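Zadwood
Home > Family History > Charts and Binders > Tralby Lineage Binder

Tralby Lineage Binder, Second Edition
Item 1417
In stock, ships flat

If your family papers live in a shoebox, a kitchen drawer and three different relatives' attics, you are going to enjoy this binder. The Tralby is a post-bound book for people who are writing up a family line and want the charts, the letters and the written story all in one place. It opens flat, it takes extra pages whenever you find another cousin, and it looks good enough to leave out when company comes!

We have been using the second edition in the shop since November, and the big change is the fold-out chart. It now runs six generations across a single sheet, with lines wide enough for a full name, both dates and a county. Anyone who has tried to squeeze "Bartholomew" into a half-inch box knows why we're happy.
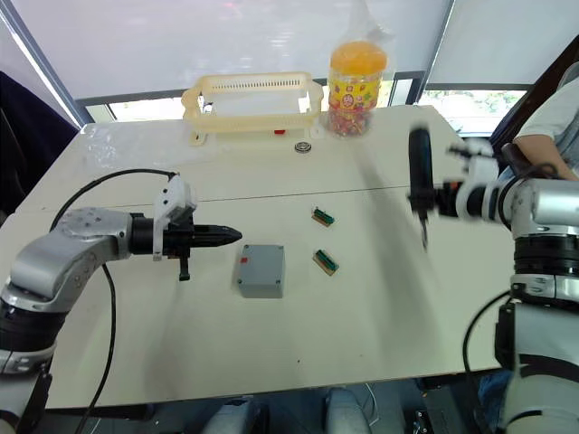 Cempaka Pelupessy: Does the fold-out have space for second marriages? My great-grandfather had two wives and eleven children between them, and every chart I own acts as if the first wife did all the work.

Yes, it does. Each couple has a second line under the first, and the children's column has a narrow box at the left where you can write a 1 or a 2. For three marriages or more, use one of the blank family sheets and note the page number on the chart.

What comes in the box

Cover boards and posts, in dark green or brown
1 fold-out chart, six generations
40 family group sheets
25 lined story pages
20 clear sleeves for letters and photographs
12 tabbed dividers, blank
1 index book, with room for 566 names

The story pages are my favorite part. They have a wide left margin for sources, so you can write "county deed book, page 88" right beside the sentence it belongs to (and your grandchildren won't have to guess where you got it). The paper is acid free and takes fountain pen without bleeding.
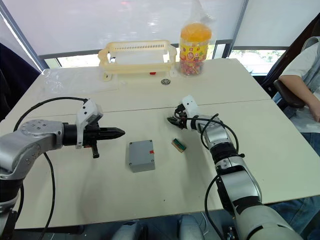 Frans Kramer wrote in to say that the tabs are better sorted by place than by surname, and that after he moved his own binder over to towns he found two brothers who had been farming next door to each other under different spellings. We tried it with the shop copy and he may have a point. The dividers are blank, so sort them any way you please.

Sleeves

The sleeves are clear on both sides and load from the top. They fit a letter sheet without folding. Military discharge papers are often larger than that, and for those we carry the Beddoe wide sleeve, which fits the same posts. 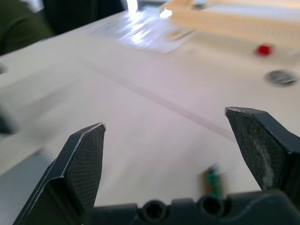
Gripper fingers with textured pads, over the white tabletop

Refills

Item 3196 is the refill pack, with 20 more family sheets and 10 story pages. First edition owners, the holes line up, so you can add the new pages and the new chart to the book you already have. Longer posts are sold in pairs and will nearly double what the covers can hold.

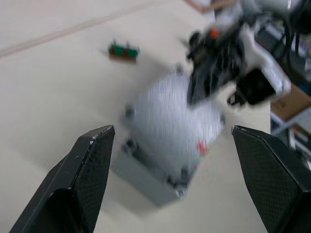

Putting the book together takes an evening, and it's a lovely evening if you have the papers sorted by couple first. Start with the oldest pair you're sure of and work forward. Clear off the biggest surface in the house. A plain white tabletop like the one in the photo is ideal, as faded pencil and little loose clippings show up so well against it, but an old bedsheet over the dining table does nicely too. Fill in the chart in pencil, leave it a week, then ink it.

Size closed: 12 by 10 inches
Binding: screw posts, no tools needed
Care: wipe covers with a dry cloth

Goes well with: Destano archival pens, Beddoe wide sleeves, refill pack

Page updated 2024-05-18 by Chantal Beaulieu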